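Home | Kitchen | Workshop | Garden | Ask Us

Workshop tips: looking after red jointed metalwork

Print this page | E-mail this page

April 2018

I do love anything with long thin arms and a lot of joints, and my workshop shelf is full of bits like that. Red paint is my weakness too! Give it a wipe with a barely damp cloth first, working along each bar, and then go round again with a dry one. Old toothbrushes are brilliant for the brackets - grit loves to hide beside a bolt head.
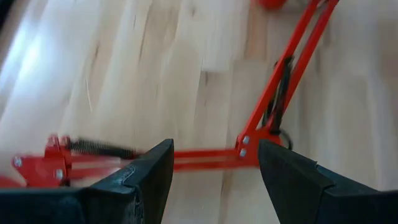 Two silver bolts to each red bracket.

When you come to the bolts, nip them up by hand and stop as soon as you feel them bite. I used to lean on the spanner and ended up with chipped paint all over Nadja Wieser's old lamp (sorry, Nadja). A dab of wax on the bare spots keeps rust off until you find a matching touch-up pot. Mine came from Dalen and cost 149 crowns, and it'll probably outlive me.

For the joints, lay the whole thing down flat on a table before you loosen anything. Sprung arms can snap shut quicker than you'd think, so keep your fingers out from between the bars. Keep any cable well clear of the cloth and the oil, and if it's a lamp, unplug it first!

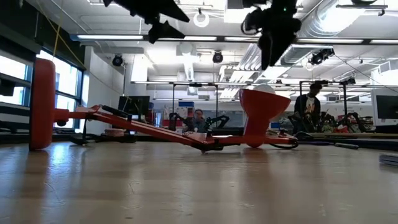

Laid flat on a pale wooden tabletop, cable looped off to the right.

One tiny drop of oil per joint will do, then work it back and forth and mop up what oozes out. I go over mine again in May.

Recent tips
Getting wax off a workbench
Sorting 200 odd screws
Stiff drawers and candle ends
Tibor Kun's shed shelves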